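# 什么是“有大门的小区”？

有些房子建在普通的街边，谁都可以从门口走过。还有一些房子围在一圈围墙或树篱里面，进去要先经过一道大门。后一种叫作“封闭式小区”。

## 大门是做什么用的

大门旁边一般有一间小屋，里面坐着保安。住在里面的人有门卡，刷一下，栏杆就抬起来。客人没有门卡，要先说出自己找哪一家，保安打电话问过以后才放行。送信的人、修水管的人也要登记。

Vallesley 就是这样一个小区。它建在湖边，有46栋房子，住户的孩子可以走路去湖边看鸭子。晚上8点以后，侧门关上，只能走正门。

## 路是谁的

在普通的街上，路灯和路面由市政府负责。路坏了，市政府派人来修。

在封闭式小区里，路常常属于全体住户，花园、游泳池和围墙也一样。这些大家共有的地方叫“公共部分”。公共部分坏了，要由住户一起出钱修。

## 什么是物业费

住户每年交一笔钱，用来付保安的工资、剪草、修路灯、清理游泳池。这笔钱叫物业费。

Vallesley 的每户人家一年交3000元。有一年冬天特别冷，路面裂了好几处，每户又多交了953元。Ubaldo Longo 住在靠近大门的那一栋，他不开车，觉得自己不该出修路的钱。邻居 Esi Opoku 告诉他，救护车和垃圾车也要走这条路。后来他还是交了。

## 小区里的规矩

住在一起的人要守一些共同的规矩，这些规矩写在一本小册子里，买房的人签合同以前应该先读一遍。常见的有：

- 外墙刷什么颜色，要先申请
- 狗在公共草地上要拴绳子
- 午休时间不能用割草机 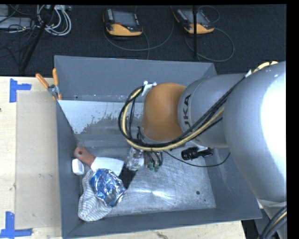 规矩也可以改。住户每年三月开一次会，想改哪一条，就在会上提出来，然后投票。一栋房子算一票，房子大也是一票。去年 Femke Jacobs 提议让孩子们在停车场旁边的空地上打球，大多数人同意了，小册子就加了一条。

## 住在里面好不好

有人喜欢，觉得安静，车也少。有人不喜欢，觉得规矩太多，朋友来一次要等半天。如果大门离商店和学校很远，每天出门也要多走路。从 Vallesley 走到 Mesbridge 的小学，大约要半个小时。

## 词语小帮手

**住户**：住在小区里的人。

**访客**：来小区看望别人的人。

**公共部分**：大家一起拥有、一起使用的地方，比如花园和小路。

**物业费**：住户为了照看公共部分而交的钱。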